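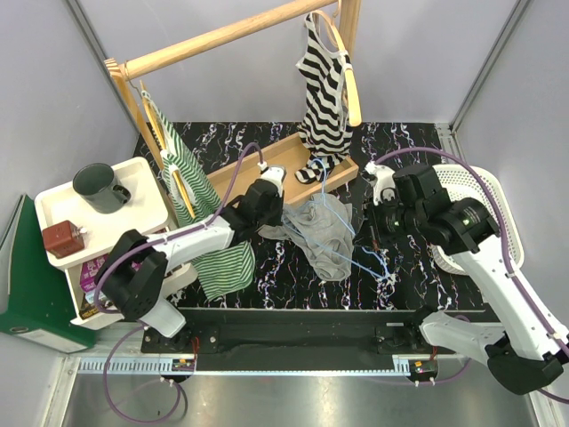 Clothing Care and Hanging: Progress to the End of March

This section covers the clothing work at Torkbridge under the Ondano grant. The kitchen and packing work is reported separately.

Garments and equipment

The clothing set now stands at 43 items, of which 22 are tops. Striped and zigzag knits were added this period alongside the plain items, as agreed at the last review. The small wooden rack with the tray base is still our main rack. It takes adult sleeveless tops, but the longer ones reach the tray and bunch up there, so the hem has to be lifted clear before the garment can be straightened. We have asked Marnon for a price on a taller version with the same rod.

The pale wooden hangers will stay. They hold wide necklines better than the thin ones we started with - fewer tops slide off at the shoulder.

Work completed

Hanging and taking down are both finished for the tops. We logged 2163 garment handlings in the period. Folding is behind plan. 21 items have a written folding order and the rest are in draft. Soft, light fabrics take the longest to lay flat and will need more table time than we budgeted.

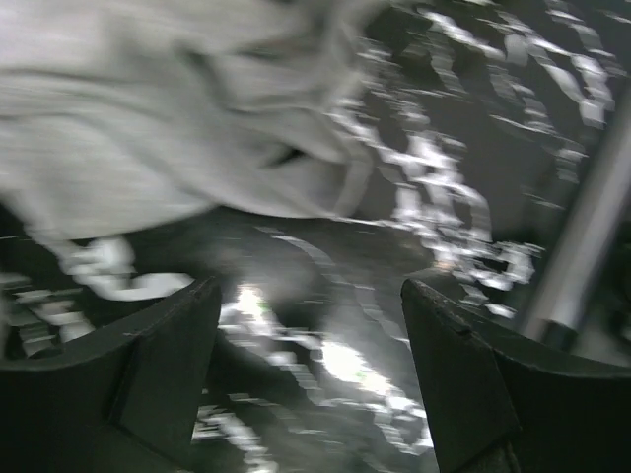
Light gray cloth during handling, Torkbridge.

Spending and next steps

Spending on garments and hangers is within budget. The rack, if approved, would come out of the Waaka equipment line and needs no new money. Next period we will finish the folding orders, start on long sleeves and send the first worn-out items for replacement. We would like a decision on the taller rack before May.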